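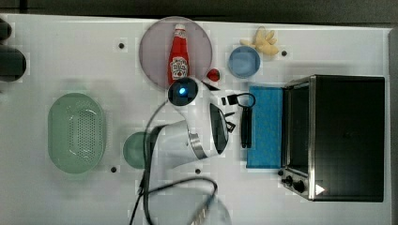
A bottle of ketchup on a plate, near a toaster oven.

Ketchup is a sweet and sour table sauce, now nearly always made from tomatoes, vinegar, sugar and spices. It is among the most familiar sauces in the world and one of the most mythologized. Much of what is repeated about it in cookbooks, on menus and on the backs of bottles rests on thin evidence, and some of it on none.

Name
The word is usually traced to a term for a fermented fish sauce, kê-tsiap, used by Hokkien speakers in southern China and Southeast Asia. English traders are supposed to have met the sauce there and brought the name home. The account is plausible and most dictionaries lean toward it, often by way of a Malay word. The trouble is that popular versions supply details the record does not, such as a particular ship or a particular cook. The spelling "catsup" is sometimes said to mark an older or more authentic product. It marks a spelling.

Before the tomato
English recipes of the 1700s use "ketchup" for thin, dark, salty liquids made from mushrooms, walnuts, oysters or anchovies. These were closer to a seasoning than to anything now poured on fries. Tomato versions were in print in the United States by the early 1800s, and many early ones had no sugar at all. Claims that one person invented tomato ketchup should be treated with caution, as home cooks do not file papers and printed recipes often trail kitchen practice by years.

A related story holds that ketchup was sold as medicine in the 1830s. Tomato pills and extracts were certainly advertised in that decade, with large promises attached. Whether anyone was dosed with a sauce resembling the modern one is much less clear.

Thickness and pouring
Ketchup is a shear-thinning fluid. It resists flow at rest and loosens when shaken or squeezed. This part of ketchup lore holds up well. Advice on the exact spot to tap a glass bottle holds up less well, and has mattered little since squeeze bottles became common.

Storage
Few household questions are argued with so much confidence. The sauce is acidic, salty and sweet, and an opened bottle can often stand at room temperature for a while without spoiling. Many labels nonetheless advise refrigeration after opening, chiefly to protect flavor and color. Restaurants that leave bottles out are often cited as proof that chilling is pointless, but a busy restaurant may empty a bottle in days.

The booklet The Open Bottle (Rusus, 52 pages), by Urmas Ozoliņš, claims that unchilled ketchup keeps its full taste for six months. The figure comes from a mail survey with 924 replies. People were asked to remember how their ketchup had tasted, and no bottle was tested. The booklet has still been quoted as if it settled the matter. 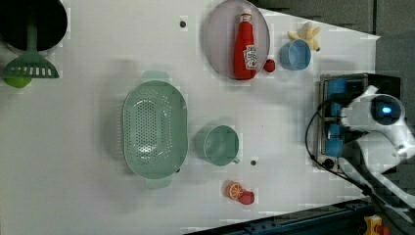

Sigita Priedītis replied in a letter to the publisher that the survey had asked only people who already kept their ketchup in a cupboard, and that anyone unhappy with the taste would have moved it to the refrigerator long before the form arrived. Later printings kept the six-month figure and dropped the page describing the survey.

Health claims
Ketchup contains lycopene, the pigment that makes tomatoes red, and cooking makes it easier to absorb. From this modest fact a large body of advertising has grown. A normal serving is small, and it brings sugar and salt with it. Anyone who wants more tomato in the diet has easier ways to get it, among them tomatoes.

See also: Mushroom ketchup; Fish sauce; Tomato paste

Contact the editors | Copyright Lekar Reference | Back to top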